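Chapitre 6 – Récolter des exemples

Dernière mise à jour : mercredi 27 septembre

Quand j'ai commencé à enseigner l'apprentissage par imitation, je passais trois semaines sur les architectures et une petite heure, en fin de semestre, sur les données. Mes étudiants savaient dériver une fonction de perte les yeux fermés et ne savaient pas quoi faire d'un paquet de biscuits qui glisse entre deux doigts. J'ai donc tout renversé (au grand désespoir de quelques-uns !) et ce chapitre vient maintenant avant celui sur les réseaux.

Partons d'un cas que je connais bien, le jeu Jutwood. Il contient 586 démonstrations de rangement et de service, toutes faites à la main, avec une pince portative que l'on tient comme une grosse paire de ciseaux. On saisit, on déplace, on pose, et la caméra fixée sur la pince enregistre ce que verrait le robot s'il faisait le geste lui-même. L'idée est simple et elle me plaît toujours autant : on sort la collecte du laboratoire et on l'emmène là où vivent les gens, dans les cuisines, les bureaux, les chambres.
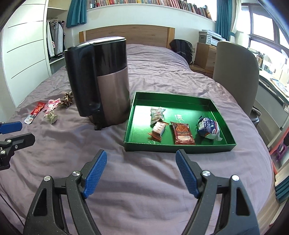

Le premier réflexe du débutant, c'est de répéter. On trouve un geste qui marche bien, on le refait douze fois, on est content, on rentre chez soi. J'ai fait exactement ça avec ma toute première série, et le modèle entraîné dessus était excellent tant qu'on ne touchait à rien. Il suffisait de tourner un emballage d'un quart de tour pour qu'il referme les doigts dans le vide – j'en ai gardé une méfiance durable envers les belles courbes d'apprentissage.

Depuis, je travaille avec ce que j'appelle la règle de Kovačević, du nom de la salle où nous l'avons écrite au tableau un soir de décembre : on change au moins une chose entre deux prises. La position de départ, l'ordre des objets, la hauteur de la main, la lumière si on peut. Au bout de 3 prises dans la même configuration, on range tout et on recommence ailleurs. C'est fastidieux, je le sais bien, et vous me maudirez pendant l'exercice sur Ustetti.

Reste la question des ratés. Faut-il garder une prise où l'objet tombe et où l'on se rattrape ? Moi je la garde, à condition que le rattrapage soit net et que l'annotation le signale. Dans l'outil Brallex, que nous utiliserons à la section 6.2, il y a un champ prévu pour ça, et presque tout le monde oublie de le remplir. Commençons par lui.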